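Re: [lab-equipment] Budget for the kitchen task bench, second round
From: Sebastián Troncoso
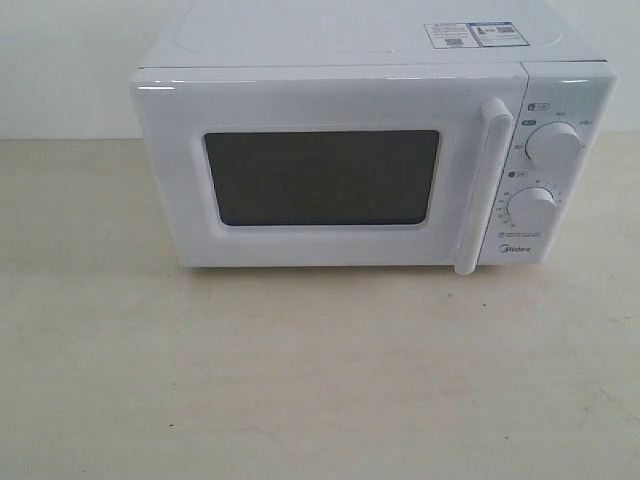
Microwave for the door and knob tasks, bench at Urnham.

Hello Vicente and all,

thank you for the long answer. I reply to your points below.

Vicente Echeverría wrote:
> Before I sign for the Ondier gripper I would like to see one
> full list. In February we had the arm approved, then came the
> mount, then the cables, each in a separate request. Also, why
> do you want more microwaves? We have one.

You are right about the separate requests, I will not do this again. The full list is:

- Ondier two-finger gripper, 609
- spare finger pads, 200
- table clamp and plate from Garrido, 350
- microwaves, 3 pieces, price still open

About the microwaves. The one we have is the white Midea with two round knobs and a vertical pull handle. For us it is a good model to start: the handle is long and stands out from the door, so there is space to grip it. The knobs are more difficult. The upper one is for power and the lower one is the timer, and both have only a ridge to hold. I want the Ondier mainly for these.

But if we train the door task on one door only, I am afraid that the policy learns this door and no other. I ask for three different models, at least one with a push button in place of the handle. Second-hand is fine for me, they do not need to heat food.

> Can the Custura gripper not do the same work?

For the door, I think yes. For the timer I have doubts, the Custura fingers are wide and the pads are smooth. I can make a test with it before we order, if somebody tells me where the adapter ring is. It is not in the gray cabinet.

One question from my side: does the clamp go on the equipment line or on consumables? Garrido keeps their offer open until the end of the month, and I would like to send the clamp order first — it does not depend on which gripper we choose.

Best regards,
Sebastián

4 replies · 0 shares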